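Cuaderno de coctelería casera Pedau: colección de recetas y fotos

Versión 2, abril de 2022

Qué hay en esta colección

¡Bienvenidos al cuaderno Pedau! Reunimos en un mismo sitio lo que hemos ido aprendiendo sobre preparar bebidas en casa: recetas probadas, notas sobre utensilios y fotos de la mesa de trabajo (sobre todo de la mesa, porque ahí pasa casi todo). La primera versión salió en noviembre con muy poca cosa y nos daba un poco de vergüenza enseñarla. Esta ya tiene cuerpo: 254 fichas de receta y 1197 fotos, con sus notas de texto en español.

La idea partió de Tainá Rezende, que llevaba años apuntando proporciones en los márgenes de un libro prestado. Laurențiu Roman le propuso pasar todo aquello a texto plano y así empezó el cuaderno.

Contenido de las carpetas

recetas: una ficha por bebida, con o sin alcohol. Cada ficha lleva nombre, ingredientes, medidas en mililitros, vaso y adorno.

utensilios: notas sobre tablas, medidores, coladores, exprimidores y cuchillos de fruta.

mesa: fotos de la superficie de trabajo en distintos momentos, cada una con una nota breve.

vocabulario: lista de términos con sus variantes regionales. Es la carpeta favorita de Relu Ene, que discute con cualquiera sobre la diferencia entre lima y limón según el país.

Cómo están escritas las fichas

Un archivo de texto por receta, codificado en UTF-8. El nombre del archivo va en minúsculas y sin tildes; dentro del texto, las tildes se respetan siempre. Los campos aparecen en este orden:

nombre
ingredientes
medidas
preparacion
vaso
adorno
notas

El campo notas es libre y ahí están las mejores cosas. Hay quien escribe dos palabras y hay quien cuenta una tarde entera peleándose con un almíbar de jengibre (¡gracias, Radu, lo hemos leído tres veces!). De todas las fichas, 233 tienen ese campo relleno. Las demás lo tienen en blanco y nos encantaría completarlas.

Sobre las medidas

Todo va en mililitros. Las recetas que llegaron en onzas se convirtieron a 30 ml por onza, redondeando, y el valor original se conserva entre paréntesis. «Un chorrito» y «un golpe» se quedan tal cual cuando el autor los escribió así, que también tienen su encanto.

El medidor doble merece su propio párrafo. Las capacidades cambian de un modelo a otro, así que conviene comprobarlas con agua y una báscula de cocina antes de seguir una ficha al pie de la letra: 30 ml de agua pesan 30 g, y se tarda un minuto en salir de dudas.

Fotos de la mesa

Las notas de esta carpeta son cortas y van a lo práctico: qué utensilios hay, qué fruta, en qué estado está la superficie. Usamos etiquetas sencillas que se pueden combinar: tabla, medidor, citrico, liquido, vaso, hielo. La etiqueta liquido se pone cuando se ve algo derramado o una mancha húmeda, sin entrar a adivinar de qué es.

Ficha de muestra
Etiquetas: tabla, medidor, citrico, liquido
Nota: tabla de bambú con una mancha húmeda grande y oscura; limón amarillo entero en la esquina; medidor doble de acero inoxidable, de pie sobre la mesa blanca. 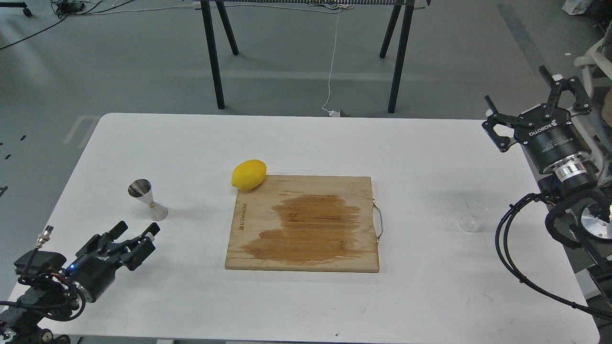 Cuidado del bambú

Sânziana Hodoroagă revisó toda la parte de tablas y se nota. Su consejo resumido: secar con un paño en cuanto caiga líquido, lavar a mano con agua templada y poco jabón, y dejar la tabla de canto hasta que se seque por las dos caras. Nada de remojo ni de lavavajillas. De vez en cuando, una capa fina de aceite mineral apto para uso alimentario, toda la noche, y por la mañana se retira lo que sobre.

Lo que falta

Pocas fichas de bebidas calientes y casi nada de fermentados. La carpeta de vocabulario cojea en las variantes del Caribe. También queremos unificar «rodaja» y «rueda», que ahora aparecen mezcladas sin criterio.

Cómo participar

Copia la ficha vacía que está en recetas, rellénala y envíala con una nota de qué cambiaste respecto a la receta de partida. Si mandas fotos, añade las etiquetas y una frase. Las correcciones de erratas se agradecen muchísimo, por pequeñas que sean. Radu Anghel repasa los envíos nuevos y suele contestar con alguna pregunta sobre el hielo.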